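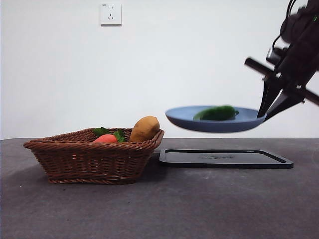 Photo: Cullow

1/ Thread on crisper drawers. I logged weight loss in stored vegetables for 50 days, in one fridge with two drawers, and the results were duller and more useful than I expected.

2/ Fridge is a 215 litre Zevby, bottom freezer, two drawers side by side. Each drawer has a slider that opens or closes a vent. Closed holds moisture in. Open lets it out, and ethylene with it.

3/ Method: weigh each item on the same kitchen scale at 7 am, put it back in the same spot, write it down. Scale reads to 1 g, so small items are noisy. I batched them to get around that.

4/ Carrots first. The starting batch was 251 g, tops off, unwashed, vent closed. Loss was slow and steady. The matching batch with the vent open went bendy well before the closed one did. No surprise there - carrots have thin skin and dry out fast in moving air.

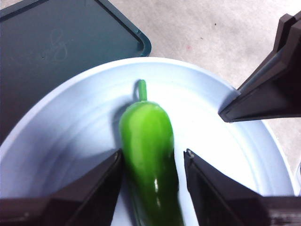
5/ Peppers lose most of their water through the stem end. The skin is covered by a waxy cuticle that passes very little. It's easy to see on a green jalapeño like this one, smooth and shiny over the shoulder with the short stem still on. I leave stems on until I'm ready to cook. My batches with the stems pulled lost weight faster in both drawers, and the soft spots started at the scar.

6/ Peppers are also sensitive to cold. Below 7 degrees you can get pitting on the skin after a week or two. The door shelf in my fridge runs warmer than the drawers, so that's where they go now, in a paper bag.

7/ Potatoes don't belong in either drawer if you plan to fry them. Cold turns some of the starch to sugar and they brown too quickly. Mine sit in a dark cupboard in a Stuvelero bin with slots in the sides.

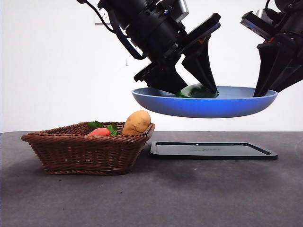
Blue plate over the dark grey tabletop.

8/ Onions: dry, dark, away from the potatoes. I ran 300 g of each in one bin in February and the potatoes sprouted. One run, so don't lean on it too hard.

9/ Liners. I tried a foam mat from Mahmoud against a folded tea towel. The difference was inside the noise of the scale. Use the towel, change it when it feels damp.

10/ Limits: one fridge, one house, door opened a lot at dinner time. Next run is leafy greens, same two drawers, with a humidity logger in each.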